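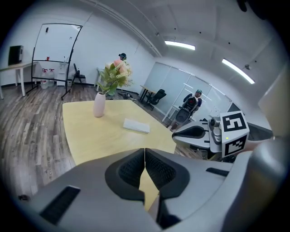
Fig. 1. Table with vase and folded cloth. Cloth flat, set at a slight angle; vase toward a back corner.

Dining Room Service, Unit 3: Linen and the Dressed Table
Instructor: Nerys Powell
Lab assistant: Crescencio Manríquez

Reading for this unit: the linen chapter in the course packet, plus the two pages on flowers by Salma Slaoui. Bring both on Wednesday. The lab starts on the hour and the door to the linen store is locked after that.

1. The bare table

A light wood top shows everything. Crumbs are easy to miss on a pale surface but smears are not, especially under ceiling lights. Wipe with the grain, then look at the top from the side, with your eyes nearly level with it. Streaks that can't be seen from standing height are plain from there. Do the edges and the corners last. On tables with rounded corners the cloth tends to skip the curve, so go back over those by hand.

Move the vase to wipe. Do not wipe around it. Lift it with one hand under the base and one on the body, and never by the neck. Check the foot of the vase for grit before it goes back down. Most of the scratches on our practice tables came from vases being slid.

2. Folding the flat cloth

We use the plain flat fold for this unit. The fan and the pocket come in Unit 4.

Lay the cloth out with the hem side up. Bring the far edge to the near edge and match the corners before you press the crease. Fold again the same way. Then fold side to side until you have a rectangle of the size called for on the station card. Press with the flat of the hand from the center out. Don't run a fingernail along the crease, as it leaves a shiny line on cotton that only comes out in the wash.

All hems should end up underneath. If one edge sticks out, open the cloth up to the last good fold and redo it from there. Tugging at the edge makes the stack lean.

White cloths go on the table only if they are clean on both faces. Turn each one over before you fold. Marked cloths go in the Usto bin by the sink, never back on the shelf.

3. Placing

Two placements are used in this course.

Square: the edges of the cloth run parallel to the edges of the table. This is the default, and it is what you will be graded on.

Angled: the cloth is turned slightly, as in Fig. 1. It looks less formal and suits a side table or a waiting area. If you angle one cloth, angle every cloth in the room the same way. Dorian Boyer's handout from the April session has the layouts.

4. Flowers

A tall, slender vase goes toward the back of a display table. On a dining table, guests need to see each other over the arrangement or past it, so use something low.

Artificial flowers are fine for practice and for rooms that are dressed every day. They need care too. Dust the leaves with a dry brush, working from the stem outward. Serrated leaves hold dust in the notches. Spread the leaves first and set the blossoms after, with the fullest ones at the top. Bend the wire stems slowly. No water in the vase.

A pale vase with pink or peach flowers and a white cloth is enough color for a small table. Leave off the runner.

5. Lab tasks

a. Clear, wipe and check one table.
b. Fold a cloth flat to the card size.
c. Place the cloth square, have it checked, then reset it at an angle.
d. Return the vase to its position and adjust the leaves.

Work in pairs and switch after task b. Sign the sheet when you are done. Anyone who misses the lab should write to Janaína Miranda for a makeup slot in room 604.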